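5 Jan 2024

Back at the desk after the holidays, with the big mug and the blanket over my knees, and I spent the whole day on one handle. I suppose I knew I would. Before the break I'd left myself a note saying "approach pose, look at the yaw first," and for once I was kind enough to write it so that I could understand it two weeks later.

The planner in Talten is happy to bring the gripper up to the handle, and it has been since June. What it does after that is where my week is going to go. It plans the approach and the close as two separate problems, and the second one starts from wherever the first one happened to stop, with whatever small error came along for the ride. So I ran the batch again overnight, 2,067 episodes, and this morning I sat with my coffee and stepped through the ones that went bad, pausing each time just before the fingers were told to close. I do love this part of the job, slow as it is. You get to know a cabinet door pretty well!

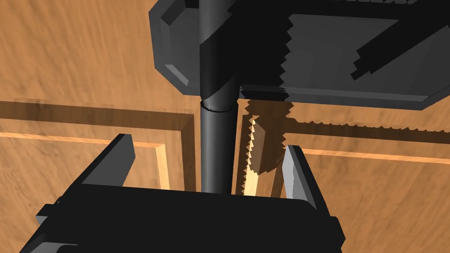 Ó Néill wrote back before lunch that I was chasing the wrong thing again, that the gap on each side mattered a lot less than whether the controller waited for the wrist to settle, and had I even looked at the velocities when the close command went out? I had not. I grumbled a bit, made some soup, and then went and plotted them, and of course the wrist was still turning in most of the bad runs.

So the plan is a settling check, with the close held back for up to 8 control steps. I tried 4 first and it helped a little. At 13 the whole motion starts to feel sleepy, and the folks on Famora, who only ever see the videos, would be sure to ask. I also want to move the grasp target along the axis of the bar a touch, but I promised myself one change at a time, after the mess I made of the Lokatham branch by changing everything on the same afternoon.

The new batch is running now and the fan is humming away under the desk. I still haven't renamed the config file, and the tree needs to come down this weekend.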